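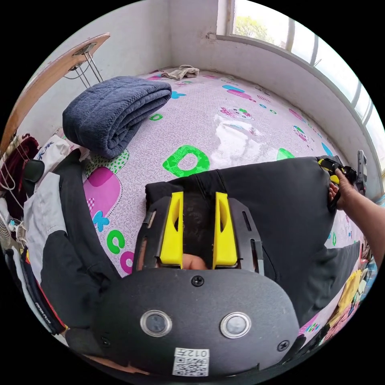 Patterned bed sheet, pale lavender-pink with cartoon letters.

Hi Debashish, quick October update on the Tallport teachers' pay project!

We've now heard from 174 teachers (almost 300 were invited, so I'm pretty happy with that). Most back the strike, though plenty in Ukdale told me they'd rather wait for the new pay offer. The radio call-in on the county's reply got heated, and I've got both sides written up.

Money's fine except printing, which ran over. I still need 2 school visits in Dewan, and the Clillo transcripts are six interviews behind. Could you okay the extra bus fares?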